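Öberg_fan
Last edited by Öberg_fan; December, 11:40 PM.
I cannot edit my first post in the Sesollow thread anymore. Is there a limit now?

tronetti_m
Yes, 40 edits for each post. After this it is locked.

Öberg_fan
But it is an index with 372 links. I must correct it often. 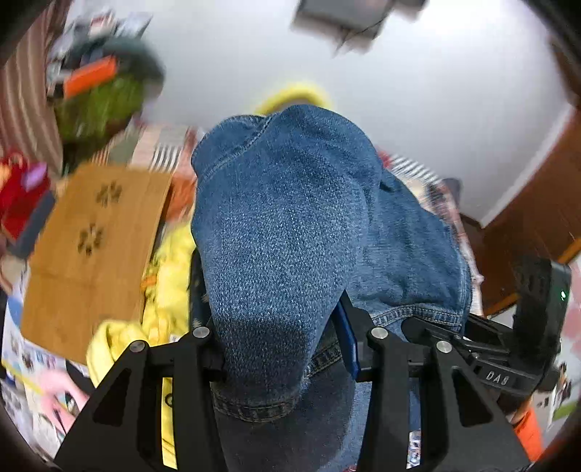

Blue denim in the gripper

celtier2
I like the limit. Every small edit pushed the thread to the top again.

tronetti_m
I don't agree. Only new replies push it up, edits do not. Please check before you complain.

celtier2
In the Celtier section it did happen to me, 2 times.

Öberg_fan
Can I split the index into two posts with fewer than 200 links each?

tronetti_m
Yes, this is allowed.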